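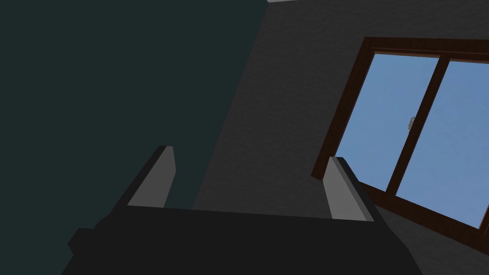 Subject: Re: Changes to the inter-library loan scheme from January
From: Arnulfo Sánchez, Member Services
To: Member libraries list

Dear colleagues,

Thank you for the replies received since the notice of changes was circulated. Several of you raised the same points, and I am answering them on the list so that every member library has the same information. The message quoted below came from the Tanent branch and sets out the main concerns very clearly.

> From: Tanent Library, Loans Desk
> To: Member libraries list
>
> We have read the notice and discussed it with our staff. We support
> the move to a single request form. We do, however, have three
> questions.
>
> First, the notice says that requests will be closed if the lending
> library has not replied within the set time. Will the borrower be
> told, or are we expected to write to them ourselves?
>
> Second, we share a van with Bestov, and our bags are collected only
> once a week. A book returned on time by the reader may still reach
> the owner late. Who pays the charge in that case?
>
> Third, a large part of what we borrow is local history, and many of
> these items are marked for use in the library only. The new form has
> no box for this. Last year we handled 584 requests, and a good share
> of them carried that condition.
>
> We would also be glad to know whether the old paper slips may be used
> up. We have a cupboard full of them.

On the first question, the borrower will be told by the home library, as at present. The system will send a notice to your loans desk when a request closes, and the wording of that notice may be copied into a letter or an email. We considered sending messages straight to borrowers and decided against it. Many readers, particularly older ones, prefer to hear from the library they know, and some have given no email address.

A closed request is not a refused request. It may be sent again at once to the next library that holds the title, and it keeps its original date in the queue. Please make sure that desk staff know this, as the word "closed" has caused some worry.

On the second question, no charge will be made to a reader who has returned an item to any member library by the due date. The date that counts is the date of the stamp at the receiving desk. Where the delay arises in transit, the lending library should record the item as "in the bag" and take no further step for two weeks. If it has still not arrived, please write to this office and not to the other library, so that the carrier can be asked to trace it.

Members who share a van may wish to know that the collection timetable is under review. The present arrangement was drawn up when the scheme carried far fewer items, and it serves the smaller branches poorly. Đoàn and Mavent have both asked for a second weekly stop. I can make no promise on this before the budget is settled, but the request has been noted and any figures you can send in support will be useful.

On the third question, Tanent is quite right. The box for library use only was left off the form by mistake and will be put back before the form comes into use. In the meantime, please write the condition in the notes field, in capitals, and repeat it on the slip inside the book. Items of this kind should not be sent in the general bag. They should go in a stiff envelope – the padded ones tear at the corners – with the name of the person who will receive them.

The loan limit for a single reader is unchanged. The upper value for an item sent without extra cover has been raised to £600. Anything above that needs a signed form from the lending library before it leaves the building, and a copy should be kept until the item is safely back.

The old paper slips may be used until they run out, provided that the new scheme code is written in the top right corner. Please do not order more. Libraries with slips to spare may offer them on this list.

One further matter was raised by telephone. The shared catalogue still shows 729 titles as available for loan which have since been withdrawn or moved to closed stores. A list has been prepared for each library, showing only its own titles, and will be sent to your usual contact. Please mark each entry as kept or withdrawn and return the list by the end of January. If your contact has changed, kindly let this office know first – lists sent to former staff have gone astray before.

Corrections to the draft guidance notes are welcome until the same date and should be sent to me directly, with the paragraph number in the subject line. Questions of general interest may still be put to the list.

Yours faithfully,

Arnulfo Sánchez
Member Services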